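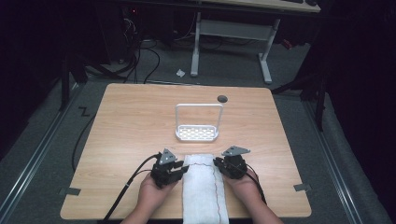
News / Community and Services

Plivia to deliver free household linen packs to 72 sheltered housing schemes

May 25, 2020 — Plivia, the textile hire and laundry firm, will begin delivering free packs of towels and bed linen to residents of sheltered housing next week. The packs will go to 72 schemes in the first round, with a second round planned for October.

Each pack contains two bath towels, two hand towels, a fitted sheet and a pillowcase. Everything is washed and pressed at the company's main laundry before it is wrapped. Residents do not need to apply. Scheme managers have been asked to send in a list of flats, and the packs will be left at the main entrance for staff to hand out.

The work is paid for by Plivia and by Pandness, the home goods retailer, which is supplying the new towels at no charge. The sheets and pillowcases come from Plivia's own hotel stock, much of which has been in storage while hotels are closed.

"We had clean linen on the shelves and drivers with short routes," said Rosaura Quintero, head of community services at Plivia. "Several scheme managers had told us that shared laundry rooms were shut or running on a rota, and that people were going longer between washes than they liked. A second set of towels helps with that."

Deliveries will be made by 17 drivers working from five depots. Drivers will not enter the buildings. Each scheme will be given a delivery morning by telephone, and managers who have not heard from their depot by the end of next week should ring the number they already hold for contract laundry.

All towels are cotton and can be washed at 60 degrees. Plivia advises washing them without fabric softener, which makes the pile less absorbent over time, and drying them fully before folding. A printed care card in large type is included in every pack.

Schemes that are not on the first list can ask to be added to the October round. Plivia expects to have room for 100 schemes by then — the final number will depend on how much hotel stock is called back into use over the summer. Schemes with a laundry room of their own will be treated in the same way as those without.

The packs are for residents to keep and do not need to be returned.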